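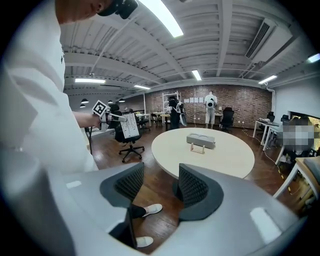

Kapitel 4
Holzfußböden: Aufbau, Pflege, Schadensbilder

Lernziele
Nach diesem Kapitel können Sie
Massivholzdielen, Stabparkett und Mehrschichtparkett unterscheiden
das Quell- und Schwindverhalten erklären
eine Oberfläche beurteilen (geölt, gewachst, versiegelt)
entscheiden, ob geschliffen werden muss oder ob eine Auffrischung reicht

Stand der Überarbeitung: 22. Juli 2026

4.1 Worum es geht

Holz arbeitet. Den Satz kennen Sie aus Kapitel 1, hier wird er wichtig. Ein Boden liegt fest in einem Raum, hat vier Wände um sich und kann nicht weg. Nimmt er Feuchte auf, wird er breiter. Gibt er sie ab, wird er schmaler. Im Winter Fugen, im August keine mehr. Kunden rufen im Januar an und reklamieren. Meistens kein Mangel, aber das muss man erklären können, und zwar am besten vor dem Verlegen.

Längs zur Faser passiert fast nichts. Quer dazu viel, und tangential mehr als radial. Deshalb liegen stehende Jahrringe ruhiger als liegende. Merken, kommt in der Prüfung und auf jeder Baustelle.

4.2 Die Aufbauarten, kurz

Massivholzdiele. Ein Stück Holz, meist mit Nut und Feder, verschraubt oder genagelt auf Lagerhölzern. Rechnen wir hier mit 20 mm Dicke. Lässt sich oft abschleifen, bewegt sich aber auch am stärksten. Knarrt gern, vor allem wenn die Schrauben sparsam gesetzt wurden.

Stabparkett. Kleine Stäbe, vollflächig verklebt. Fischgrät, Schiffsboden, Würfel usw. Durch die kleinen Formate verteilt sich das Schwinden auf viele Fugen, die einzelne fällt kaum auf.

Mehrschichtparkett. Deckschicht aus Edelholz, darunter quer verleimte Lagen. Die Lagen sperren sich gegenseitig ab. Ruhiger Boden, auch auf Fußbodenheizung brauchbar. Nachteil: Die Nutzschicht ist endlich. Im Beispielobjekt Drastby sind es 5 mm, das ist schon ordentlich. Bei dünneren Schichten vor dem Schleifen immer nachmessen, am besten an einer Türschwelle oder am Heizungsrohr unter der Rosette.

4.3 Oberflächen

Öl dringt ein, bleibt offenporig, Kratzer lassen sich stellenweise ausbessern. Dafür regelmäßige Pflege. Wachs ist ähnlich, empfindlicher gegen Wasserflecken. Versiegelung (Lack) liegt als Film oben drauf, pflegeleicht, aber wenn der Film durch ist, dann ist er durch. Stellenweise nachlackieren sieht man fast immer.

Tropfentest: ein paar Tropfen Wasser an einer unauffälligen Stelle, kurz warten. Perlt es ab, ist die Oberfläche noch geschlossen. Zieht es ein und wird das Holz dunkel, fehlt der Schutz. Danach gleich trocken wischen, nicht stehen lasen.

Nie zwei Systeme mischen ohne Probefläche. Öl auf Lackreste gibt Flecken, Lack auf Öl haftet schlecht.

4.4 Fallbeispiel Drastby

Das Objekt begleitet uns durchs ganze Kapitel. Ehemalige Schule, Erdgeschoss, vermietet an das Büro Nenix. Ein Teil Dielen, ein Teil Mehrschichtparkett, dazwischen eine Übergangsschiene, die sich gelöst hat. Laufspuren vom Eingang zur Küche, Ränder unter den Pflanzkübeln, dunkle Stellen vor der Terassentür. Raumlufttemperatur im Winter 25 Grad, entsprechend trocken. Fugen also erwartbar.

Die Fragen dazu: Was ist Abnutzung, was ist Schaden, was ist Bauphysik? Und was davon lässt sich ohne Schleifmaschine beheben? Notieren Sie Ihre erste Einschätzung jetzt, vor dem Weiterlesen. In 4.9 vergleichen wir.

Begriffe für dieses Kapitel
Ausgleichsfeuchte, Schüsselung, Nutzschicht, Dehnungsfuge, Randabstand, Zwischenschliff

Material: Feuchtemessgerät, Fühlerlehre, Streiflichtlampe, Schleifpapier in mehreren Körnungen. Tabelle der Holzarten im Anhang B.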